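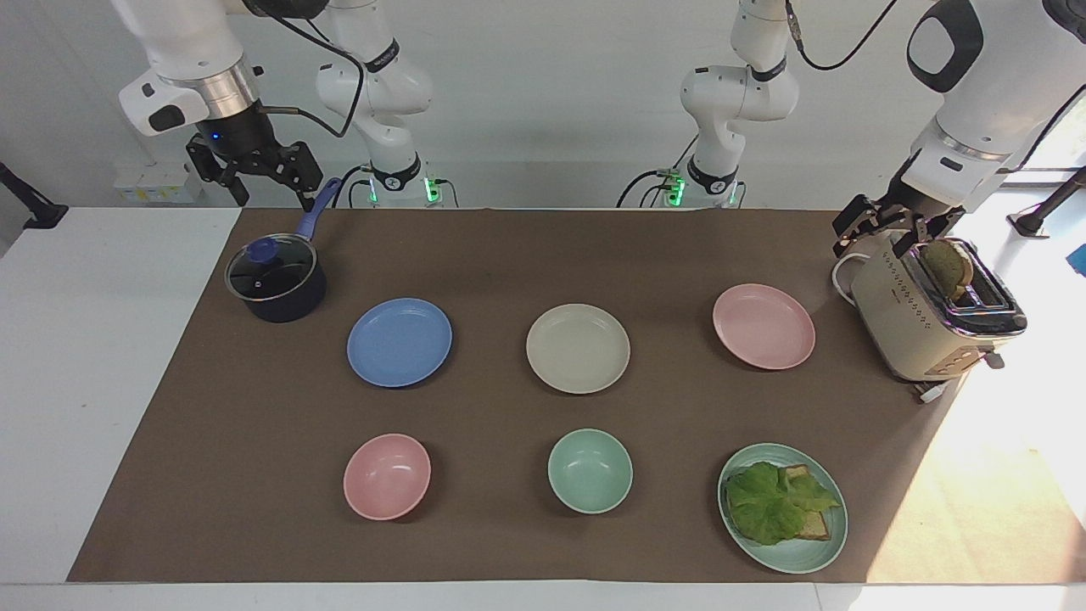
Breakfast station, both arms over the mat: one by the saucepan handle, the other at the toaster.

Support > Two-Arm Stations > Grip Faults FAQ

Search this section Go

Grip faults at the toaster

Which fault does this page cover?
Fault 186, "grip lost during lift." The arm closes on the toast, starts up, and the fingers reach full close with nothing between them. Both arms then stop.

How often did it happen?
In October we ran 673 toast lifts at the Findberg site and logged 20 faults. The saucepan task on the other arm had none in the same period.

What caused it?
Grip force was set for the plates and never changed for bread. Dark toast cracked at the crust and the slice broke. Golnar Babaei found it by going through the force logs.

Is it a safety problem?
It can be. A broken piece may fall back into the slot. Do not reach in while the arms are powered, and never use the gripper to dig it out.

What should I do after a stop?
Press the emergency stop. Unplug the toaster and wait 60 minutes - the slots stay hot longer than you expect. Clear the crumbs with a wooden tool, then re-home both arms.

Can I just restart the task?
No. The Gomov controller remembers the last grip width and will close on an empty slot.

Is there a fix?
Yes. Load the Plekach bread profile, which lowers the force and slows the first part of the lift. Stations without it should run the toaster task with bread removed by hand.

Does the lettuce step need changes?
No faults logged so far.

Updated December 2020

14 shares | 3 comments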